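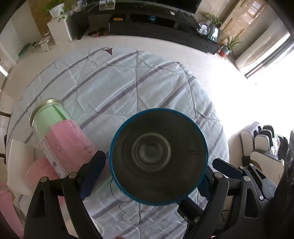

Ticket 248: Repeated loss of heating and hot water, Chowdary House, second floor

Print this page | E-mail this page
Filed under: Residents' Services > Heating and Hot Water > Closed tickets

Status: Closed, with one follow-up action
Priority: High
Reported by: Precious Tagle, Residents' Services
Assigned to: Aigars Lukoševičius, Building Services
Flats affected: 11

Summary of fault

Residents on the second floor reported that radiators went cold in the early evening and that hot water at the kitchen tap fell to lukewarm within a few minutes of being run. The ground and first floors were not affected. The fault cleared overnight without intervention and returned the following evening. Residents' Services logged the matter as a single ticket, the individual reports having been received within the same hour.

Log

Entry 1, P. Tagle
Calls received from five flats between 17:40 and 18:30. Callers were asked to check that the room thermostat was set above 18 degrees and that the isolation switch beside the heat interface unit was on. All confirmed that this was the case. Portable heaters were offered and three households accepted. Ticket raised and passed to Building Services.

Entry 2, A. Lukoševičius
Attended plant room 08:15. Both boilers running, no fault codes on the Erkow controller. Flow temperature 74 degrees, system pressure 1.8 bar. No fault found at the time of the visit. Second floor radiators were hot when checked. Ticket left open.

Entry 3, P. Tagle
Fault returned at 17:50. Six further flats reported. The resident of Flat 19 stated that the radiator in the bedroom had remained warm while the one in the living room had gone cold. The resident of Flat 22 reported a ticking noise from the riser cupboard. Both remarks passed to the engineer.

Entry 4, A. Lukoševičius
Attended 18:20 in order to see the fault while present. Flow into the second floor riser measured at 41 degrees against 73 degrees at the plant room header. Strainer on the riser branch removed and cleaned. A moderate amount of black sludge was found. Flow temperature recovered to 60 degrees and then fell again within 25 minutes. The strainer is therefore not considered to be the sole cause.

Entry 5, V. Heiskanen, Controls
Controller history reviewed remotely. The motorised valve on the second floor branch is receiving a signal to close to 20 per cent each evening at 17:30. This corresponds to a night setback schedule which should begin at 23:30. The schedule for that branch was last edited in December, when the controller software was updated. The other branches hold the correct times. Schedule corrected and saved.

Entry 6, V. Heiskanen
The correction did not hold. On restarting, the controller reloaded the earlier schedule from its stored copy. Supplier's technical desk (Faltance) contacted and their reference number 135 given. They advised that the stored copy must be overwritten at the panel itself and cannot be changed remotely.

Entry 7, A. Lukoševičius
Stored copy overwritten at the panel on the instructions of V. Heiskanen by telephone. Controller restarted twice and the correct schedule was retained on both occasions. Valve inspected while on site. The actuator was ticking at the end of its travel and has been replaced from van stock.

Entry 8, P. Tagle
All affected flats contacted by telephone or by card through the door. Ten confirmed normal heating and hot water over two evenings. No reply from Flat 16. Portable heaters collected.

Cause

Incorrect setback time held in the controller's stored schedule for the second floor branch. A partly blocked strainer and a worn actuator were also found and may have made the loss of temperature more noticeable.

Follow-up

The remaining branch strainers are to be opened and cleaned at the next planned visit. Water sample to be taken at the same time and the inhibitor level recorded. Action assigned to A. Lukoševičius.

Closure approved by Cledwyn Jenkins, Property Services. Residents who experience any further loss of heating should quote the ticket number above when contacting Residents' Services.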